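Course handout, 3 August 2023

# Notes for the Uvano open day visit

These notes go with the visit to the Uvano demonstration hall. Read them before we leave and bring a printed copy, as there is no signal in most of the building. The written report is due at the start of the next lab session.

## Getting there and getting in

The group meets in the lobby at Fortin Street 114. Badges are handed out at the desk and must be worn the whole time. Closed shoes are required. Bags go in the lockers, but notebooks and phones can come with you.

The hall has 13 stations. We are signed up for five of them, and each slot lasts 40 minutes including questions. The drinks station is our third stop. The Vundance palletizing cell is the loudest, and ear plugs are available at the door.

## What to look at in a two-arm cell

In June we covered single-arm pick and place. Two arms over one table bring in some new problems, and the drinks station is a good place to study them.

**Shared space.** Each arm has a region it can reach, and the two regions overlap. Sketch the table from above and mark where you think the overlap is. Then note how the program keeps the arms apart. The usual choices are a fixed zone for each arm, a lock on the shared zone, or a planner that checks both paths at once.

**Objects that are hard to grip.** A lemon is firm and close to round, and it can roll. A slice is thin and lies flat on the board, so the fingers have very little to hold. Clear glass is a different kind of problem - it can be gripped well enough, but depth cameras often read straight through it. Ice is clear too, and the cubes shift each time a scoop goes in.

**Tools.** A gripper can hold a knife or a scoop in more than one way, and the grasp sets what the arm can do next. Write down where you would take hold of the ice scoop and at what angle the wrist would have to be. A handle that sticks up out of a bowl is easier to reach than one lying flat.

**Fixtures.** Look for parts of the layout that make the task easier, such as racks and stands. A glass held in a known position saves a lot of sensing. Ask yourself how much of the task would still work if the stand were moved a few inches.

**Stopping.** Find the emergency stops before the demonstration starts. Note how many steps it takes to reach one from where the operator stands. Don't touch the pendants or lean on the tables.

## Terms used by the hosts

- *Teach pendant:* the handheld screen used to move and program an arm
- *End effector:* whatever is mounted at the wrist, in this case a gripper
- *Arkoso:* the hosts' in-house scheduling software, which they may mention when asked about timing

## Report

Two pages, typed, with your table sketch attached. Pick one object from the drinks station and describe how you would grasp it, what could go wrong, and what sensor would catch the error. Drawings by hand are fine.
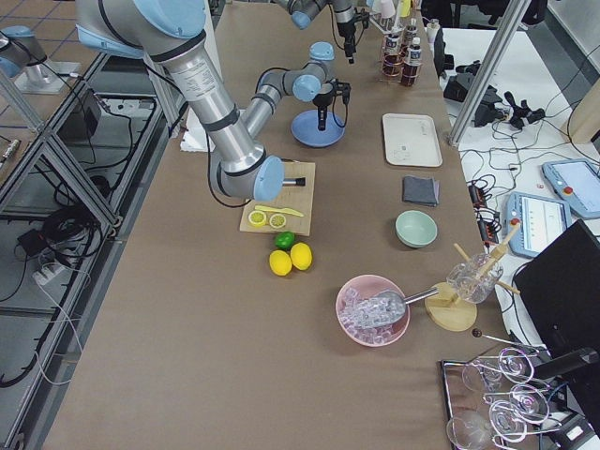
*Figure 1. Drinks station with two arms, cutting board and ice bowl; teach pendants on the side table.*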